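Motorcycle Markets and Rider Groups
Handout 4: How a dealership learns who its riders are

Before you read this handout, please have the Tradholm case in front of you. We will use it again in the next two sessions, and the group task at the end depends on it.

1. The starting problem

A motorcycle dealer usually knows very well what was sold. The dealer knows the model, the price, the color and the date. What the dealer often does not know is who rides the machine after it leaves the shop. The buyer and the rider can be two different persons. One household can have three riders and one name on the papers. A rider can also buy used from a neighbor and come to the shop only for tires and oil.

For this reason we separate three words in this course. Please keep them apart in your written work.

Owner: the person whose name is on the registration.
Rider: any person who operates the motorcycle on the road, also if it is only sometimes.
Customer: any person who pays money to the shop, for a machine, for service, for gear or for training.

Many reports mix these words. When you read that a group of people is "growing in motorcycling", ask first which of the three is meant.

2. The Tradholm case

Tradholm is a town with one larger dealer, Lesham Cycles, and a smaller service shop, Ebrahimi Moto. Lesham sells new machines and gear. Ebrahimi does not sell new machines, but it takes almost any brand for service.

In June, Lesham sent a paper survey to 500 addresses from its sales list. It received 177 answers. The owner was pleased and wanted to order the new season's jackets and boots from the results. Here we have to be careful, for two reasons.

First, the list contained only buyers of new machines. The used-bike riders, who are often younger and often newer to riding, were not on it. Second, the persons who answer a survey are usually the ones who like the shop. A rider who could not find boots in her size last year has probably stopped opening letters from Lesham.

Ebrahimi did a more simple thing. At the service desk, each customer was asked two questions while the work order was being written: "Who rides this bike?" and "What did you look for this year and not find?" The answers were written on the back of the work order. This is not a scientific method, and the wording changed a little depending on who stood at the desk. But it reached riders that the Lesham list could never reach.

Discussion in class: which of the two shops should order gear with more confidence? Prepare arguments for both sides.

3. Seat height, weight and the first visit

New riders ask very often about seat height. Sales staff sometimes answer with the number from the brochure and stop there. The number alone says little. A wide seat pushes the legs apart, and a narrow one lets the feet come down more straight. The suspension sinks when the rider sits. Boots with a thicker sole change the feeling again.

Weight is similar. A machine of 440 pounds can feel easy if the weight sits low, and a lighter one can feel difficult in a parking lot if the weight sits high. A good first visit gives the customer time to sit on several machines, to lift each one from the side stand, and to push it a few steps backward. The salesperson should hold the machine but should not hold the conversation - let the customer speak about what feels wrong.

In the Skakix beginner program, which we discuss in Handout 5, the rider comes to the shop for this kind of visit before any price is mentioned. Lesham tried the same order of steps for one spring and then went back to the old way when the showroom became busy.

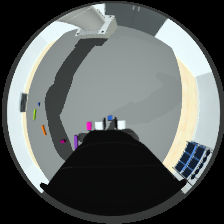 Figure 4.1. Simulated view over a black gripper toward a light gray tabletop.

4. Community rides as a source of information

A shop ride is marketing, but it is also listening. During the coffee stop people say things they would never write in a survey. Please note that this information must be used with respect. Do not write down private remarks with names. Write down the topic only, for example "gloves too wide in the fingers" or "wants a slower group".

The pace of the ride decides who comes back. If there is only one group and it is fast, the newer riders come once. Two groups with the same lunch place is a solution that costs almost nothing, but it needs a second ride leader who is patient.

5. Group task

Work in groups of three or four. Write a plan for Lesham Cycles with a maximum of 14 questions for a new rider survey. For each question, state if it concerns the owner, the rider or the customer. Explain also how you will reach riders who bought used. A cooperation with Ebrahimi Moto is allowed, but say what Ebrahimi receives in return.

Bring one printed copy per group. Spelling is not graded, but the use of the three terms from section 1 is.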